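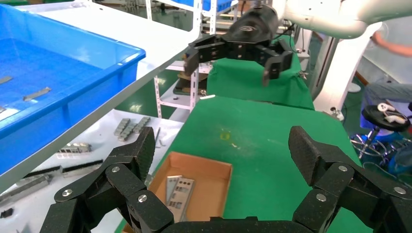

Gripper maintenance day on the Plerby cell. The manual gives this job 15 minutes. The manual has never met our knuckle screws.

Step one is finding the hex key. Refugio had it. Refugio says Unai had it. It was in my pocket.

Fingers get checked every 2000 cycles. Left one had play in the middle joint again, so: screw out, old threadlocker off, new drop on, screw in, stare at it suspiciously.

Then re-zero with the fingers fully open. Skip this and it closes on a bracket like it's shaking hands with someone it hates. Ask me about August.

Grip force back down to 40. Whoever set it to 44, I know it was you, Triin.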